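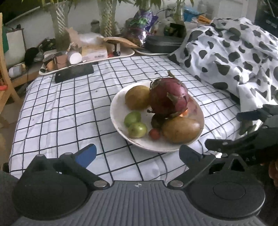
An onion should never be stored next to a potato, Si-woo Bang told shoppers at the Tokgöz counter in Zemley, and a tomato that is still green should be left out on a plate until it colors.

The advice comes with the mixed produce box the Zemley grocer has been selling since August. It will now be offered across the river in Miremen as well, the store said in a notice dated 2019-02-24. Orders from Miremen addresses open with the next packing list, and the first boxes go out the week after.

The box is meant for small households. It holds single pieces or pairs of things that are normally sold by the bag: a potato or two, a large red onion, a few tomatoes at different stages, and a piece of whatever else came in that morning. Customers can take the vegetable box, the fruit box or both. There is no choice of contents beyond that, although a customer may name one item to be left out.

Tokgöz started the boxes after a slow summer for its bagged vegetables. Shoppers living alone said a full bag of onions sprouted before they could use it, and several asked whether a bag could be split. The store tried it first with 16 households on two streets behind the shop. By the end of the year it had packed more than 2,025 boxes, and 189 customers now have a standing order.

Bang packs most of them. Potatoes go in at the bottom in a paper bag folded over at the top, and the onion goes in last, loose, at the opposite end. Small tomatoes travel in a twist of paper. Anything with a cut or a soft spot is set aside and goes into the soup that the store sells at lunch.

A slip inside the lid tells customers what to do with the contents at home. Potatoes belong in a dark, cool cupboard with some air. Onions want a dry place of their own, and the loose outer skin should stay on until the onion is used. Ripe cherry tomatoes keep their taste better out of the refrigerator and are best eaten in the first few days. The slip asks people to use the smallest pieces first.

Some customers have had questions about the green tomatoes. Early versions of the slip did not mention them, and the store took calls from people who thought they had been sent unripe fruit by mistake. They are packed on purpose, Bang said, so that the whole lot is not ready on the same day. They can also be sliced and fried as they are.

The fruit box follows the same idea and has been the more popular of the two over the winter. Citrus makes up the larger part of it at this time of year, with one or two pieces that need a little more explaining.
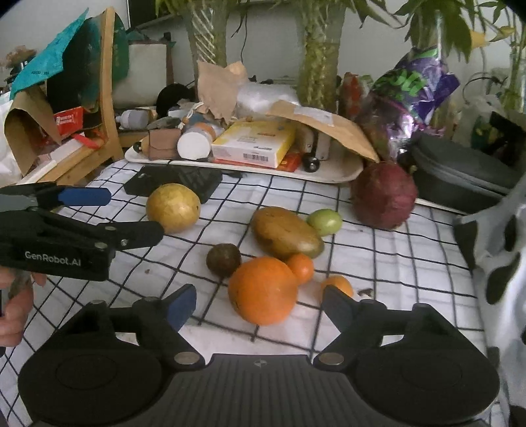 Citrus, mango, passion fruit and a pomegranate on a grid-print cloth.

Passion fruit draws the most questions at the counter. Tokgöz stocks both the dark and the yellow kinds, and customers tend to return the dark ones when the skin begins to wrinkle. The slip now says that a wrinkled passion fruit is usually sweeter and that it should be cut in half and eaten with a spoon. Mangoes should be judged by feel and smell. A greenish end does not mean the fruit is hard all the way through – a gentle press near the stem is a better guide.

Pomegranates keep for weeks in the refrigerator if they are whole. Bang recommends opening them in a bowl of water, where the seeds sink and the white pith floats. Oranges and tangerines can sit in a bowl on the table for a week. If one goes soft it should be taken out right away, along with anything that was touching it.

Deliveries in Miremen will be handled by Karken, the bicycle courier that already brings the boxes to the Zemley addresses farthest from the shop. Riders will use the lower bridge and leave boxes at the door on request. Karken has asked customers to put the empty box out on the same morning, folded flat if it is torn and left standing if it can be used again.

The price will be the same in both towns, and the delivery charge is waived for anyone who orders both boxes. Orders close at noon on the day before packing. A standing order can be paused by telephone or at the counter, and the store asks for a day's notice.

Tokgöz has no plans to add bread or eggs, which some customers have asked for. The packing table at the back of the store is already in use from early morning until opening time, and the Miremen orders will be packed there too. The store is looking for one more person to help with the early shift. Applicants should ask for Bang at the counter before noon.

The next vegetable list is expected to include beets and a winter squash cut into halves, the first time a cut item has been offered. Customers who would prefer something whole can say so when ordering.

News > Zemley > Food and Shops

14 shares | 6 comments

Contact the newsroom | © Zemley local news | Back to top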